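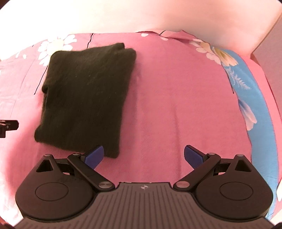 Home | Essays | Reviews | Back Issues | Contact

Counting the Faithful
Sep 4, 2005

Most short histories of small religious movements give a membership figure in the first paragraph. The figure is usually the largest one available. It is then repeated in encyclopedias, on plaques and in student papers until it has the standing of a fact. I think the practice should stop, and that a membership figure printed without its method of counting should be treated as missing data.

The Staron Fellowship is a fair test. It formed at Banport in 1720 around a disagreement over the proper day for a spring fast. Two figures are in circulation. The older reference works give 1046 members at the group's height. The newer ones give 300. Readers tend to assume that one of these is an error, and writers tend to pick whichever suits the story they want to tell, a mass movement or a local quarrel.

Both figures come from the same meeting book. The larger is the number of names entered over the whole life of the roll. The clerks added a line when a person was received and did not strike it out when that person died, moved or went back to the parish church. The smaller is an estimate of attendance at the August gathering, made by a clerk who wrote down a round number and did not say whether children were included. One is a running total and the other is a guess at a crowd. Neither is a membership.

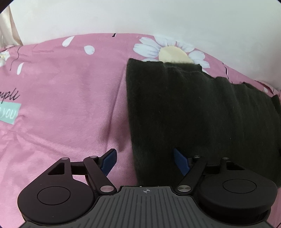

ESSAYS: RELIGION AND RECORDS

A third measure exists and is seldom quoted. The fellowship collected a yearly payment toward the upkeep of its meeting house, and the account pages list 78 households in the fullest year. This is the figure I would print. A payment was made on a known date, by a known household, under a rule that did not change while the book was kept. It leaves out the poor, who were excused, and servants, who were counted under their employers. Those gaps can be stated in one sentence. The gaps in the other two figures cannot be stated at all.

The usual objection is that households cannot be compared with the head counts given for other groups. That is correct. The head counts cannot be compared with each other either. The Drira meetings recorded adults only. The Asfaw congregation recorded anyone who had taken a meal in the hall, including travelers. Tables that rank these bodies by size are ranking habits of bookkeeping.

A second objection is that general readers want a plain number and will skip a note on sources. Perhaps some will. The note can be short: "78 paying households, fullest year, from the accounts." That is no longer than the adjectives now attached to the larger figure.

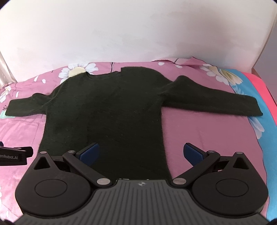
Dark green knit sweater on a pink floral bedspread.

Size also carries an argument that is rarely made openly. A group with a four-digit membership is described as having declined. A group with a few dozen households is described as having lasted. The Staron accounts show little change from one decade to the next, yet every popular summary I have read includes a section on the collapse. The collapse is the distance between a cumulative roll and an attendance estimate.

Editors could fix most of this by asking for the unit, the date and the source beside each figure, and leaving the line blank when any of them is absent.

Recent essays
- What a Parish Register Leaves Out
- Feast Days and the Farm Year
- Reading Old Hymnals for Dates
- The Trouble with Founding Stories

Get new essays by e-mail. Enter your address to join our monthly newsletter. You may unsubscribe at any time.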